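Cladora finally lets you clear out leftovers on a Mac

I've been moaning about Cladora's uninstaller for so long that my friends have stopped asking, so you can imagine how pleased I was to see version 14 turn up in my updates on 19th January. The big news (well, big for me) is that it now comes with a proper clean-up tool, built right into the Help menu, and it takes the lot away with it when you drop the app.

If you've never used it, Cladora is the little screen recorder that half the people I know use for making game clips. It's lovely while it's running. Getting rid of it was another story. You'd drag it to the Bin, empty the Bin, feel very grown-up, and then find a background helper called Grodero still starting up every time you logged in. On my old MacBook I had 281 files left over after the last time I tried, hidden away in three different Library folders, and most of them were thumbnails of clips I'd deleted back in September!

The new tool does a scan first and shows you a list, with tick boxes, before it touches anything. Mine took 46 seconds. You can keep your recordings and your shortcuts and throw out everything else, or just tick the top box and be done with it. It asks for your password once and wants a restart at the end. 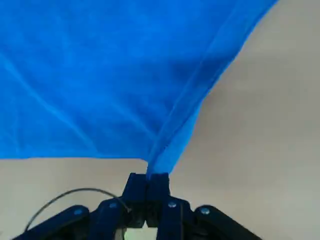 Blue fabric with long diagonal creases.

I had a quick chat by email with Solange Guimarães, who looks after the Mac version, and she told me the clean-up tool had been sitting on their wish list for ages. "We kept getting the same message from people who wanted to come back to us but had a broken copy in the way," she wrote. She also said Grodero is now part of the main app, so there's no separate helper to hunt down any more. Hooray for that.

A few grumbles. The tool won't find anything left by versions older than 9, so if yours goes back that far you'll still be poking about in Library by hand. It also missed a folder I'd moved to an external drive, though I can't really blame it for that one. And the Windows version doesn't have it yet. Solange wouldn't give me a date, only that Maiara Marinho's team is working on it.

The update is free if you already have a licence, and the download is 63 MB. You'll need to close any open recordings before it'll install, and it doesn't warn you very loudly, so save your work first.

Recent items
Ravia drops its monthly plan
Meireles backup app gets a dark mode
How to stop apps opening when you log in
Where has all my disk space gone?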